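Home | Food & Home | People | Weekend | Archive | Subscribe

The Cup at the Back of the Cabinet

2023-10-27
By Tahmineh Khosravi

I own 18 cups and I drink out of one. I know the number because in September I took every last one of them out of the cabinet and lined them up on the kitchen floor, which is what happens when I'm supposed to be writing something else. There were wedding cups, conference cups, a cup from the Drondmont ferry with most of the ferry washed off it. And way in the back, behind the gravy boat, there was an orange one. No handle, no picture, no slogan. I hadn't used it in years and I was so happy to see it I made tea on the spot (bad idea, no handle!).

So this is a story about plain, bright cups, and why some of us can't leave them alone.

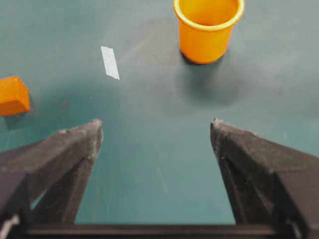 Photo: Hassanpour Studio

Orange is a funny color for a cup. It makes water look like soda and milk look like melted sherbet, and coffee just looks confused. But set one down on a teal surface and wow. My aunt had a teal kitchen table when I was little and she kept her orange cups stacked on it all day long, and I'm convinced that table is the reason I still can't buy anything beige. The two colors sit nearly across from each other on the wheel, so each one makes the other louder. Get the light coming in low, with a good dark shadow under the cup, and you've got a still life before you've had breakfast.

I like a wall that tapers, too. A cup that's narrower at the bottom feels better in the hand, and it stacks. Straight-sided cups look very smart in the store and then they eat your entire shelf.

After the great floor lineup I drove out to Codel, where there's a secondhand place called Flurico that has one long wall of nothing but drinking things. I'd budgeted for two cups. I came home with 11. I'd defend nine of them.

The woman at the register wrapped each one in newspaper and told me people come in for a single color and stand there for an hour. They don't want a set, she said, they want the one they had at their grandmother's. I asked what color goes fastest and she said yellow, before I'd even finished asking.

At home I unwrapped everything and started playing. A cup alone looks a little lonely on a big table, so I put other small stuff out with it, blocks and lids and whatever was in the junk drawer, and pushed it all around until I liked it. I lost a whole Sunday this way.

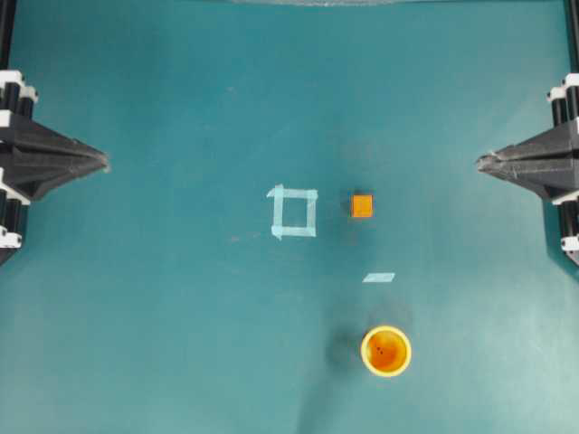
Small things in a line, with an orange cube among them and plenty of teal left over.

A line down the middle is my favorite arrangement. Circles look like a meeting. A line looks like everyone's waiting for the bus, and your eye goes up and down it and picks a favorite. Leave lots of open table on both sides, more than feels right. I used to crowd everything together and it always looked like I was about to hold a yard sale.

Cubes are great company for cups, by the way. Raid the toy box.

Now, yellow. I get it, register lady. I held out because yellow kitchens make me nervous, but a yellow cup is a different animal. Look straight down into one and the color changes on you, the rim all lemony and the inside drifting off toward orange.
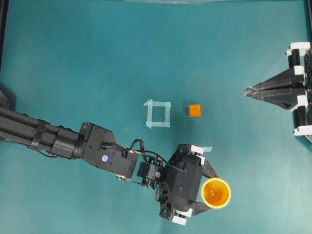 A thick rim helps with that, and it's kinder to drink from if you're a person who bangs cups into her own teeth. (Hi.) Thin rims are for wine and for people with steady mornings. I've moved my yellow one to the front of the cabinet, next to the orange, and the wedding cups have gone to my sister, who was very gracious about it and hasn't unpacked the box.

If you're going hunting, flea markets are cheaper than shops, and the box under the table is cheaper than the table. Run a finger along the rim before you pay. And please don't do what I did and buy the last two in the parking lot, in the dark, because a man was packing up his van. One of them turned out to be a candle holder. I've been drinking orange juice out of it anyway.

3 comments

margo_b: My mother had the orange ones!! We used them for bath time, never for drinks. Going to look in her garage.

Pete in Codel: Flurico moved the cups to the back room last week, just so people don't drive out and panic.

teatowel: Disagree on straight sides. Mine stack fine if you don't mind a leaning tower.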